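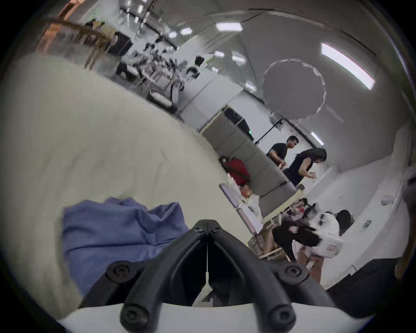

The company that ran the laundry at Mandthorpe had been bought by Tarkora in February, and by the time the weather turned Wissam Darwish was being paid to fold things badly.

"Not badly," said the woman from Tarkora. "Naturally."

He had folded sheets and scrubs for nineteen years. Naturally, for him, took four seconds and he didn't look. She wanted him to look. She wanted him to pick up the cloth with the grippers, one in each hand, and lay it down, and smooth it, and fold it in half and in half again, and then crumple it up and start over. Each time through was called an episode. The target was 100 a shift.

"And the machine learns from that," Wissam said.

"The model does, yes."

"From me squeezing a pair of tongs."

She smiled as if he had said something nice about her children.

Upstairs was desks and monitors. He missed the noise of the dryers, which surprised him, and he missed Lahlou Linen's old delivery driver, who used to lean on the bell. Up here people ate at the table by the partition and left the wrappers. They were friendly enough. They asked him how his wrists were and wrote down the answer.

By lunch he had a counter on the screen that said 1119. That was the whole group, all the folders together. The one next to it said 1482, and that was what they needed by the end of the month before anyone would fly the thing out to Trolldale and let it loose on real hospital sheets.

"What happens at Trolldale?" he asked. "To the girls on the line."

"They get freed up."

"For what?"

She said there was a slide about that. She would find it for him.

He did another fold. The grippers had no feeling in them. With his fingers he could tell a worn hem before he saw it, and a worn hem went in the other pile, because it would tear on somebody at three in the morning. He had told them this the first week. A young man had typed it in and asked whether it could be a checkbox.

At four o'clock the slide came through on his phone. It had an arrow on it. On the left side of the arrow it said 700 pieces an hour, and on the right side it said Higher Value Work, with nothing underneath.

Wissam showed it to Dina, who folded at the next table.

"Maybe they ran out of room," she said.

"There's half a page."

She enlarged it with two fingers, in case — then gave him back the phone and picked up her grippers. He found a thin place near the hem of his own cloth, looked around for the other pile, and folded it in with the rest.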